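Oswood Community Chorus Opens Its Doors to New Singers for a Summer of Song

No auditions, no sight-reading test, and a big free concert to finish

OSWOOD – The Oswood Community Chorus will begin its summer season on the first Monday in July, and everyone who has ever hummed along in the car is warmly invited to come and be part of it. Rehearsals start at 7 in the evening in the Drirnum Hall, the doors open half an hour earlier for coffee and a chat, and singers of every level (including those who have been told at some point in their lives that they can't sing) will find a chair, a folder of music and a friendly neighbor on either side.

The season ends with a free outdoor concert on the lawn behind the hall, where the chorus will give the first performance of "The Ferry Songs," a set of four new pieces written for it by the composer Siwan Voyle. The words come from letters and work songs collected from families who lived along the river, and several of the people who lent those letters will be in the audience with their children and grandchildren.

"We've wanted a piece of our own for such a long time," said Catrin Owen, music director of the chorus. "We love singing the great old choruses, and we'll go on singing them, but there is something very special about opening a folder and finding the name of your own street in the alto line. When I played the first song through for our section leaders, we got as far as the second verse and then had to stop for a while, and I was as bad as any of them."

The chorus began with 38 singers who met in a school cafeteria and shared one set of photocopies among them. Last season's closing concert put 383 people on the risers, counting the children's choir and the guests who joined for the final number, and the group has long since outgrown the cafeteria, though a few of the founding members still bring their own cushions out of habit. The oldest member of the bass section has missed one concert in all that time, and he had a very good excuse, as his daughter was getting married that afternoon. (He did ask her if she could move it.)

Voyle, who grew up singing alto in her mother's church choir, spent a good part of the winter visiting rehearsals before she wrote a note. She sat in with each section in turn, stayed for the coffee, and asked people which parts of a song they most looked forward to.

"The tenors all told me they wanted a tune for once, so they have one, and I hope they're pleased with it," said Voyle. "The third song is a lullaby, and it's very quiet and very slow. A big amateur choir singing softly is one of my favorite sounds in the world. People expect a large group to be loud, and then it isn't, and you can feel the whole room lean in. The last song is the loud one, so please don't worry, you'll get your turn."

The four songs will be accompanied by piano, accordion and a small string group made up of local players. The rest of the program will be familiar to anyone who has been to a summer concert in Oswood before: a handful of folk songs, two spirituals, a French part song that the chorus learned last year and couldn't bear to put away, and the traditional sing-along at the end, for which words will be handed out at the gate.

New singers don't need to read music. Practice recordings for each voice part will be available from the first week, and a half-hour session before each of the first four rehearsals will go over the basics of following a choral score, from how to find your line on the page to what all those Italian words are asking you to do. Anyone who isn't sure whether they're a soprano or an alto, or a tenor or a bass, is welcome to try both and see which one feels more comfortable. Most people know by the end of the first evening, and those who don't are usually very popular, as they can fill in wherever they're needed. 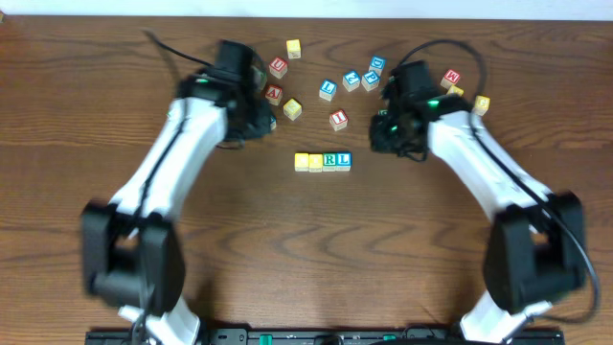 The children's choir will rehearse at the same time in the smaller room across the hallway, which has made life a good deal easier for parents who want to sing too. Children from age 7 may join, and they'll have a song of their own in the concert as well as a part in the last of "The Ferry Songs," where they come in over the top of the adults with the ferryman's call. Owen says it's the passage she is most looking forward to conducting, and also the one she'll be rehearsing the most.

The season is made possible with the generous support of Vetura, which has paid for the new music and the hire of the risers, and of the Guérin family bakery, whose cinnamon rolls have been a fixture of the rehearsal break for so many years now that the break was quietly made ten minutes longer to allow for them. Thanks to this support there is no membership fee for the summer season. Singers are asked only to look after their folders, to bring a pencil, and to come to as many rehearsals as they can manage around vacations and family visits. Missing one or two is fine.

"If you've been thinking about it, please come," Owen said. "Come by yourself or bring your sister. Sit at the back the first week if you'd like to. I promise we won't make anybody sing alone, and I promise that by the time you drive home you'll have a tune stuck in your head that you didn't have that morning."

Concert seating on the lawn is open, and guests are encouraged to bring blankets or folding chairs. A number of chairs with backs will be set out near the front for those who need them. In case of rain the concert will move into the Drirnum Hall, where the doors at the rear will be kept open so that those outside on the covered porch can hear.

Singers who would like to join may sign up at the front desk of the Drirnum Hall during opening hours or simply turn up at the first rehearsal. Large-print music is available for all pieces, and the hall is fully accessible by wheelchair from the parking lot side.

About the Oswood Community Chorus

The Oswood Community Chorus is a mixed-voice choir open to all adults in Oswood and the surrounding towns, with a children's choir for younger singers. It gives a summer concert and a winter concert each year and sings at local events by invitation. Its music director is Catrin Owen.

Media inquiries and requests for rehearsal visits may be left for Catrin Owen at the Drirnum Hall front desk.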